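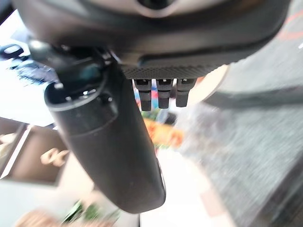 Reading Along With Us: Your Questions

Search this blog
Search
Type and hit enter

I get so many lovely emails about the Bellden Readalong that I finally put the answers in one place. If yours is missing, leave a comment and I'll add it! (Glória)

What is the Bellden Readalong?

It's a bunch of us reading the same novel at the same time and chattering about it in the comments as we go. We pick a long one every April and shorter ones the rest of the year. I started it with my sister when we both got stuck in the middle of the same family saga, and we had so much fun complaining to each other that we opened it up.

Do I have to sign up?

Nope! Grab a copy and jump in. If you have a blog of your own, add your link to the welcome post so the rest of us can come visit. I love seeing everybody's covers.

How much do we read each week?

Usually two chapters, sometimes more if they're tiny. The Havach books have chapters you can finish during one cup of tea, so we sped up for those. Our longest pick so far had 63 chapters and I still miss it.

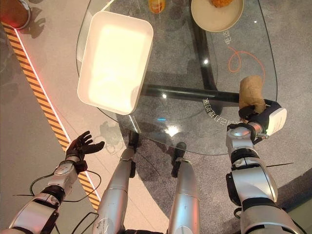 Can I listen to the audiobook instead?

Audiobooks count, and so do library copies, e-books and that falling-apart paperback from your grandma's shelf. Just check that yours is unabridged, or you may wonder what on earth we're all gasping about.

What if I fall behind?

Then you're in very good company. I fell behind on my own readalong last summer (the Flelberg trilogy, book two, all those letters!). The posts stay open forever, so comment whenever you get there. I see every new comment, even on the old posts, and it makes my day.

What about spoilers?

Talk about anything up to the week's last chapter. If you've read ahead, please save it for the final post, where anything goes.

How do you choose the books?

Readers send in titles and I put the ones I can find easily at the library to a vote. I do get a tiny bit pushy about mysteries with maps in the front.
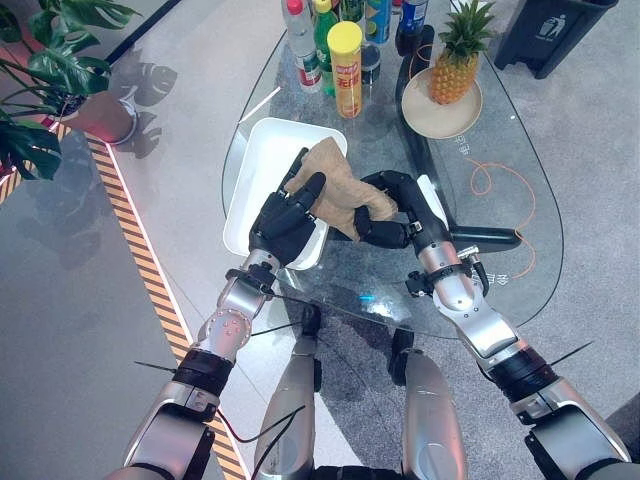
Maps make me so happy, and I'll flip back to one every few pages just to see where everybody is standing. Anyway, the vote stays open for two weeks and the winner goes up in the sidebar.

Can I host a week?

Yes please! Send me a note through the contact page with the book you'd like, and I'll pass along the question list we use.

Recent Posts
The Vanhove House, Week 2: Who Took the Key?
What I'm Reading in April
Flelberg Trilogy Wrap-Up
Favorite Books With Maps
Library Haul and a Confession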